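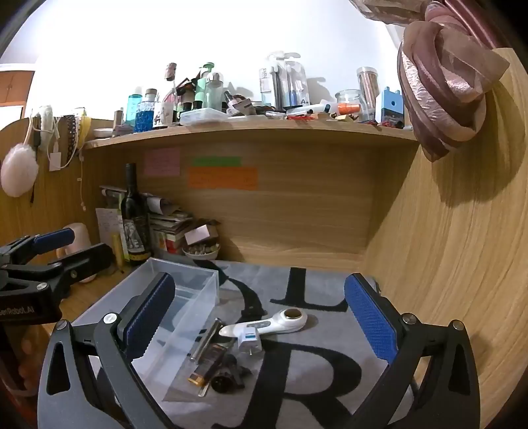 Mon 25 September

Quick one before night shift. Skipped last week, sorry, three twelves in a row and then I slept.

So the supply cart thing. Our unit at Platham finally moved the oral care kits and the gait belts out of the back store room and into the hallway alcove by bed 8. Took since August. Griet Boersma pushed it through, mostly by asking at every single huddle until day charge gave in.

Does it help? I think so. Mouth care is getting charted on nights again, at least when I'm on. Getting people up is still hit or miss — one walker for the whole hall and PT takes it at 7.

Aileen Ocampo wants us to do a proper audit, 75 charts, before and after. I said I'd pull half. Regretting that alredy. The charting system logs you out if you so much as look away, and the sedation scores live on a differnt tab from everything else.

Things I still want:
a second walker
pulse ox probes that stay on
slippers in large, we only ever get small

Milan Vandenberghe over at Clestgate says they keep a bin in every room and restock on Sundays. Their rooms are bigger tho. Ours you can barely get the vent past the chair.

Going to ask about the budget, there was 300 left for small items and no one seems to know who signs for it. Will post the audit numbers when we have them — don't hold your breath. Ok, need to find my badge.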